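Bernusness Community Help > Data and Tooling > Pose tracking

Gripper poses drift against headset poses over a long session, how do you line them up?

Posted by Kazimír Procházka, 2022-10-15

We record folding demonstrations with two kinds of input. One is a hand-held gripper with a wide-angle camera, where the pose comes from visual-inertial odometry run offline. The other is a VR headset, where we log the pose stream live. Everything ends up in one Trasora project so we can train a single policy on both.

The first few episodes of a session look fine. Later on, the gripper trajectories no longer sit on the table plane. When I overlay them on the headset trajectories for the same table there is an offset of 9 mm or so at the start, and by episode 100 it is more than 40 mm. It is mostly sideways, with a little yaw.

What I tried:
Recalibrated the camera intrinsics. No change.
Turned off loop closure. Got worse.
Raised the feature count in the tracker. Slower, same drift.

Is this a clock problem, a map problem or a frame problem? I would prefer not to throw the session away.

Štěpánek

It's the clock. Had the same thing. Sync the machines with NTP before you start and it goes away.

Vlastimil Murín

I don't think it is the clock, or at least a clock is not the main part. A time offset shows up when the hand moves fast and disappears when the hand is still. Plot the error against speed. If you still have the offset with the gripper held still over the table, time sync will not fix it.

My guess is that you are building one map and reusing it for the whole session. Your tracker takes features from anything it can see, and on a fabric-covered table most of the near features are on things that get moved. The cloth wrinkles change, the garment changes, people lean in and out. The static features are up on the ceiling and far away, so they hold rotation well and translation poorly. That fits what you describe, mostly sideways with only a little yaw.

Things to do, in this order:

First, mask the bottom part of the camera view so the fingers and the gripper body are never used for tracking. They move with the camera and they look like perfect, stable features. In the Drorby config this is the static_mask entry and it is empty by default.

Second, mask people. A coarse segmentation every few frames is enough.

Third, make a short mapping pass before each block of episodes. Walk the gripper slowly around the table, look up at the lights, look along the walls, come back to the start. Then localize against that map only and do not let the episodes add points to it.

Fourth, put a fiducial on something rigid, not on the cloth. Look at it at the start and end of each episode. Use it to solve one transform per episode between the gripper map and the headset origin. Headsets shift their own origin when they lose tracking, so do not assume that side is the ground truth either.

For the session you already have, masking and rerunning offline will probably save most of it. We had 443 episodes from August that looked useless and we kept the larger part after a rerun with both masks.

Gripper camera views with a headset operator at the same table:
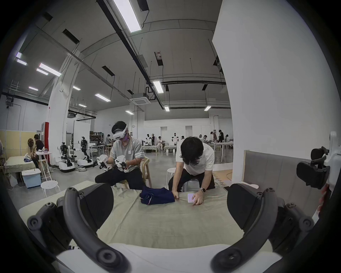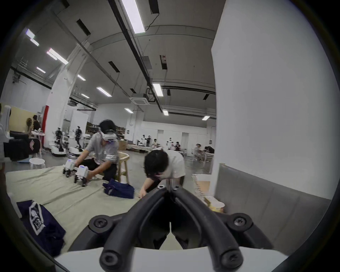
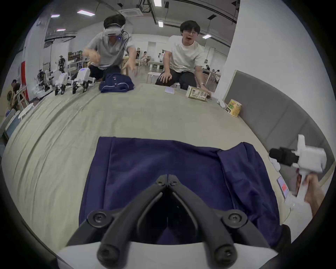

When you rerun, write the masked feature count to the log for each frame. If it falls under your threshold for more than a second, split the episode there and drop the short piece. Interpolating across the gap gives you a smooth path that is wrong, and the policy will learn it.

Also check which way your table plane is fitted. We used to fit it from the point cloud, and the folds in the cloth tilted it. Now we touch the gripper tips to the corners of the tabletop and fit from those points.

Kazimír Procházka

Plotted error against speed and it is flat, so not the clock. static_mask was empty. With only that one filled in, the offset at episode 100 is less than half of what it was. Doing the people mask next - that one will take a while on our machine. Does the per-episode transform go in before or after Trasora resamples the poses?

Vlastimil Murín

Before. Resample last.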